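Henow Learning Fund — progress report from the Kastell evening programme
22 Jul 2024

Dear all at the Sulemana Trust,

Thank you again for your patience with us over the spring. We had hoped to write sooner, but the move to the new rooms took up rather more of everyone's evenings than we'd planned for, and I wanted to be able to tell you how things had settled before I put anything on paper. I'm very glad to say they have settled well.

You'll remember that the grant was for adult evening classes in Kastell, with help towards travel and childcare for those who couldn't otherwise come. We have enrolled 76 learners so far, most of them in English and everyday maths, with a smaller group taking the computing course.

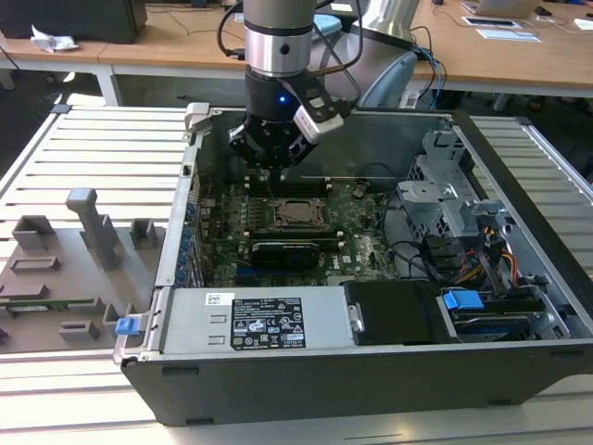 Travel has been the biggest lesson of the year. The last bus up to Skundar leaves before our classes finish, and in the first few weeks we were losing people at the break — they'd gather up their coats very apologetically and go. We moved the start time forward by half an hour and spent £2,000 of the travel money on a shared minibus, and attendance from that side of town has been much steadier. One learner told us she had started two courses elsewhere and had to give up both over the journey home, so it was lovely to see her still with us in May.

Childcare has been slower. The crèche room needed a new door and a second sink before it could be registered, and the builder we first spoke to couldn't come until after Easter. It is open now, two evenings a week, and the parents who use it have been very kind about the paint smell. There is £4,000 left on this line, and we should like your permission to carry it into the autumn term, when we expect far more families.

The maths group has asked for a longer course, with more on household bills and wages. Our tutors are writing it over the summer, and I'll gladly send you the outline when it's ready. 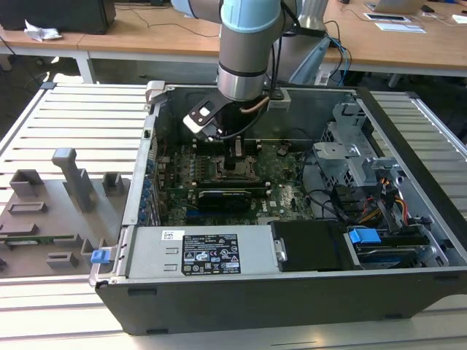 Adult Learning Team, Henow

We have 24 names on the waiting list for September, nearly all of them for English. A second beginners' class would take most of them, if we can find a tutor who is free on the right evenings, and we have two people coming in to talk to us about it.

The spending sheet will follow separately, along with the receipts for the minibus. Do please come and visit if any of you are passing — the kettle is always on from half past five, and the learners would be so pleased to meet you.

With warmest thanks,
The Programme Coordinator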